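Prakodex 200 Solar Water Pump
For small farms and village gardens

Item no. 834
Price: 2129 USD, panels included

The Prakodex 200 brings water from a river, pond or shallow well to your field with the power of the sun only. It does not need diesel, and it makes very little noise. Many of our customers are farmer groups who before rented a fuel pump for the dry season.

What is in the set
Surface pump with steel housing
Two solar panels with folding stand
Controller with dry-run stop
Suction hose with filter, 8 meters
Tool bag and printed guide (English, French)

Technical data
Panel power: 2 x 187 W
Suction height: up to 6 meters
Weight of pump without hose: 14 kg

Please measure the suction height before you order. If your water lies deeper than 6 meters, this model will not lift it, and you should look at our Ternum submersible pump.

Care
Clean the filter every week and wipe the dust from the panels in the early morning, when the glass is cool. Seals can be ordered separately, also for pumps bought before January.

Delivery and warranty
We ship from our store in Stomulia. The warranty is two years for the pump and five years for the panels. For groups who buy four sets or more, please write to Kavitha Palaniappan for a price.

Customer comments (1)

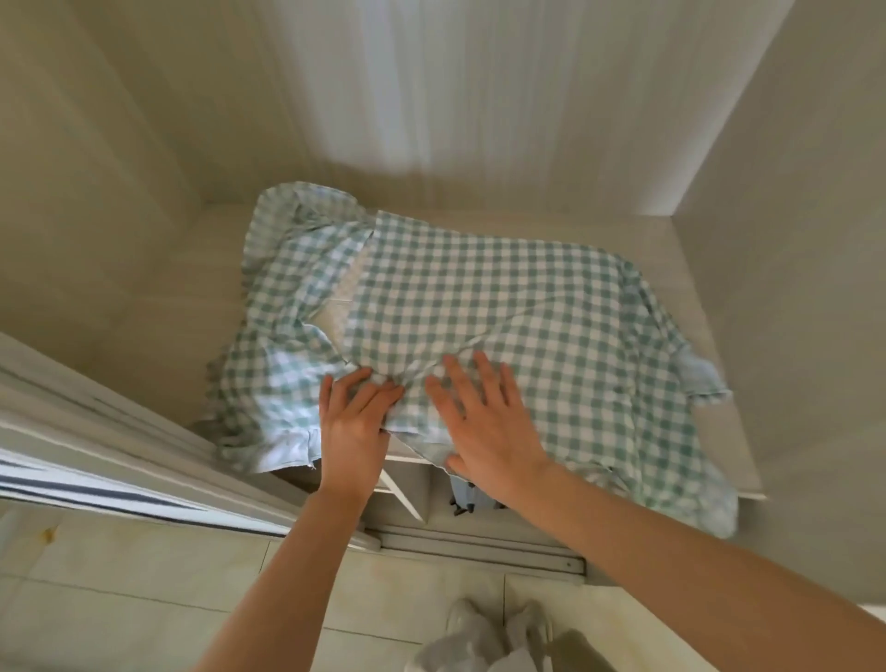 Olumide Okeke: We use it for tomatoes and onions since one season and I am satisfied. On cloudy days the flow is weak, so please buy a tank also. Do you sell the suction hose in 12 meters?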